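Gritard Community Pantry, Wandatville
Progress report to the Tesalari Fund
Prepared by Simone Camargo, 2026-01-14

This report covers the second half of the grant period. Your grant of $2510 was made toward food storage, shelving and the delivery route on the east side of town. The spending table was sent separately and has not changed.

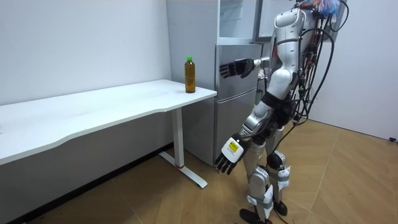
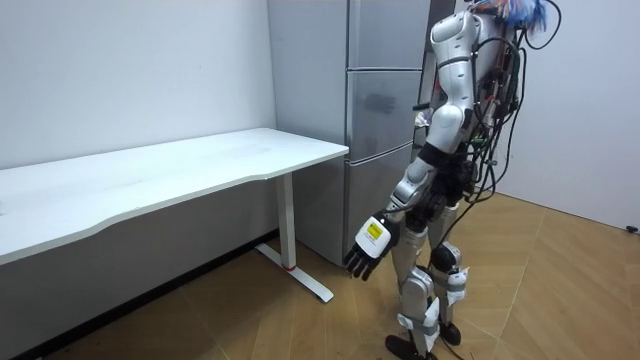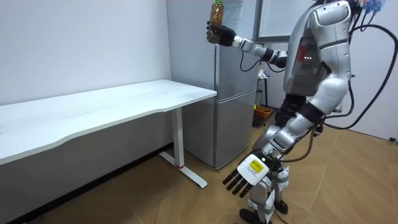 The refrigerator appears in all four pictures. 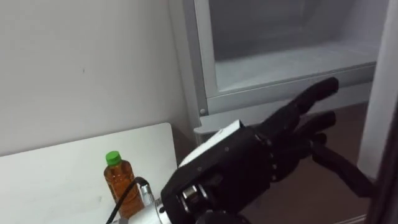 Storage. The main change since our last report is that we can now accept dairy and cooked food from the two grocery stores on Pacheco Street. Before the grant we had to turn both down. Dairy comes in on weekday mornings and most of it goes out the same day. Cooked food is harder. The stores pack it in deep trays that take a long time to cool, and we have asked them to switch to shallow ones. One store has agreed. The other is waiting for an answer from its regional office.

We now keep a temperature log, filled in at opening and at closing. There were gaps in it over the holidays, when we ran on short shifts. Rogério Trindade has moved the log sheet next to the sign-in book and the entries have been complete from then on.

Shelving. The dry goods shelves were put up in the back room as planned. The supplier sent the wrong brackets the first time, which cost us two weeks – we were not charged for the exchange. Canned goods are now sorted by date, with the oldest at the front. Rice and beans are still kept in bins on the floor pallets, and we would like to get them raised before spring. The county inspector mentioned this on her visit but did not write it up.

Deliveries. The east side route now serves 50 households, which was the target in our application. Most are older residents who do not drive. The route takes one driver a full afternoon, and longer when there is ice on the hill. We looked at splitting it into two shorter runs and decided to wait until we have a second driver with a suitable car. A few households have asked for delivery in the evening. We cannot offer that at present.

Printing and outreach. We printed 500 copies of the new hours card in English, Spanish and Portuguese. They went to the library, the clinic and both schools. The Portuguese version had the wrong phone number on it and was reprinted at our own cost.

What is behind schedule. The food safety class for new helpers was meant to be held in the fall. The trainer canceled, and we have not yet confirmed another date. We are talking with the county about a session at the end of January. The money set aside for the class is unspent, and we ask your permission to carry it over to the next quarter.

Next steps. Rogério will finish the winter household survey and send you the results when they are typed up. We also need to replace the seal on the back door, which lets in cold air – the landlord has been told in writing. Please send any questions on the carry-over request to Simone at the pantry office.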